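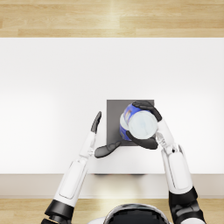
*Handling blue canisters over the dark mat, from the simulator view.*

**Packing bench news from Pritgate**

If you've walked past the planning office lately and wondered why people keep crowding around one monitor, it's the bench rehearsals! Since March the Nukex project has been running our end-of-line packing job in simulation, two arms and two hands at a plain white table, and the crew from Bench 3 has been in on it from the first week.

For anyone who hasn't worked that end of the building, the job is easy to explain and hard on the wrists. Canisters come off the line, they get set on the mat, they get paired, they go in the carton. On a full shift that's 3,000 lifts per person, and anyone who has done a run of those shifts can tell you which thumb hurts.

What I love about this project is who is doing the teaching. Six of our packers have been sitting down with the Cidholm engineers, going through the clips and saying what they'd do differently. Grip higher up. Get the thumb under before you tilt. Keep the other hand close to the mat so it's ready for the next one (that one came from the night shift, and it went straight into the next build). We're up to 182 rehearsed runs, and every one has been watched by someone who does the job for a living.

So what changes on the floor? The first real station goes in at Bench 3, on the Lie side of the hall, and it takes the repeat lifting. Packers on that bench move to checking seals, setting up changeovers and running the station itself, with paid training for all of it. Pay grades stay where they are or go up. The rotation will be different, and we know some of you picked Bench 3 for its hours, so please read the draft schedule and write on it. The copy by the time clock already has a good argument going in the margins about breaks.

There's plenty still to sort out. Dented canisters are a headache, and so is the noise question, which can't be answered on a screen. We'd also like more people from the carton end in the review sessions, where the talk so far has been nearly all canisters.

Sessions run during the shift overlap in the planning office, and your time there is paid. Sign up with your shift lead, bring your complaints about the current bench, and come see a run or two. It's great fun to shout advice at a pair of hands!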